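Stalham library to stay open later from April

Stalham Public Library will extend its evening hours starting in April, keeping the main reading room open until 9 p.m. on weeknights. The building now closes at 6 p.m.

The change follows a survey of cardholders last fall. The library received 507 replies, and most asked for more time after work. Stalham has 3,166 active cardholders, according to library director Dagný Lauritsen.

"People told us they get off work, pick up the kids and find the doors locked," Lauritsen said. "We heard that over and over."

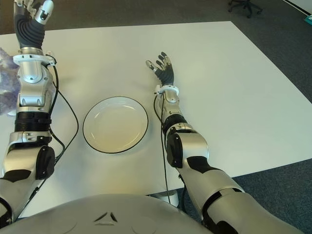 A white table, seen from above.

The town council approved the added staff hours by a vote of 4 to 3. Council member Trilok Tripathi, who voted against the plan, said he supports the library but wanted the money to come out of next year's budget.

The children's section will still close at 6 p.m. Printing and the help desk will be available until 8:30 p.m. – the public computers shut down at the same time.

Study rooms can be booked for up to 3 hours at the front desk or by phone. Weekend hours are not changing.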